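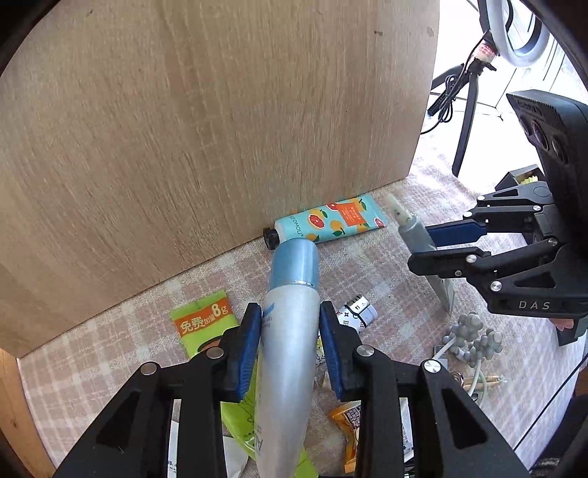 Idrisa Mwaipopo can pick up a tube of hand cream 48 times before lunch and still get excited about the 49th. Each pickup is an example, and examples are what the Mansilla project runs on. By March 28, 2025, her team had saved 2,853 of them, all done by people with a gripper in each hand.

"A tube is a wonderful problem," she says. "It bends, it rolls, and it never sits the way you left it!"

The learning system studies how people close the fingers, tilt a bottle, change their minds halfway. Mwaipopo loves the changes of mind best - she keeps the fumbles in, all 290 of them, so the system can watch a person recover from a bad grab.

Then somebody shuffles the clutter and the next round begins. Snack packets are on the list for this afternoon, and she has already claimed the first turn.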